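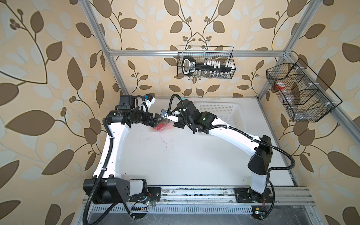
Big brown leaves, curly stems and those little berries on cream.

So many of you asked about the wallpaper that I'm giving it a thread of its own. The pattern is from Tokgöz and I have been in love with it since I first unrolled the sample on my kitchen floor.

I bought the end of a line, 15 rolls, which was far too many – my sister-in-law Iona is now papering her hallway with the rest and says she may never forgive me.

Three sides done, and the corners were the slow part. If you're matching a leaf this large, start in the middle of the back panel and work outward. I learned that on my first try, which went in the trash.

Somkiat wanted plain white, by the way. He has come around! He told me last night the berries remind him of his grandmother's curtains, and I'll take that.

Paste was the ready-mixed kind, a thin coat, and then 30 minutes of leaving it alone, which I am terrible at.

Next up is the reading nook in July, same paper if I can talk him into it. Send me your leafy wallpapers in the meantime, I want to see them all – even the loud ones.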